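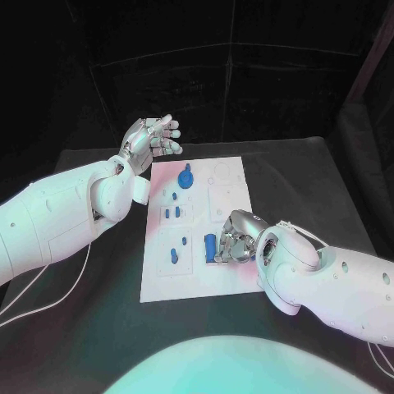 white board, blue pieces, dark table

irklow_474 wrote:
ok so this is the peg board I was asking about in the other thread. White, flat, outlined recesses, little blue pieces. Want to make one for my dad, he's relearning fine hand stuff after surgery. Question is layout. Is it smart to have knob, tiny pegs AND a cylinder all on one board or is that too much at once?

virer wrote:
Too much imo. Start with the big knob. Wide base, easy grab. Tiny pegs made my mom furious, she quit after 20 minutes and wouldnt touch it for a week

Matěj Koubek wrote:
Disagree with virer. Mixed sizes is the whole point. You do the knob, feel good, then go fight the small ones. My OT had me on 4 sizes from day one. Different grips for each.

virer wrote:
your OT was in the room tho. His dad will be alone at the kitchen table

irklow_474 wrote:
not alone, I'm there most evenings. But yeah fair

oronari2214 wrote:
Blue on white is good, keep that. I did mine in beige on pine, dumb. Couldn't see the pegs at all under the lamp. Also dark table under it helps, edge of the board really shows up

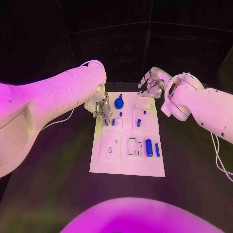

Pegs that stand up are way easier than ones lying flat, so cut the slots deep enough that they stay put. Mine were too shallow and tipped if you breathed on them. Recut the whole thing on a Tuesday night, swearing

Matěj Koubek wrote:
How deep did you go in the end?

oronari2214 wrote:
half the peg. maybe a hair more. sand the rim or they stick

malý wrote:
Cylinder lying on its side rolls. Give it a shallow groove or you'll be under the table all day. Otherwise I'm with Matěj, put everything on one board

virer wrote:
still say two boards. easy one, hard one. swap when he's bored

irklow_474 wrote:
ok going with one board but I'll leave the tiny pegs in a jar till he asks for them. cutting it this weekend, will post teh template if it comes out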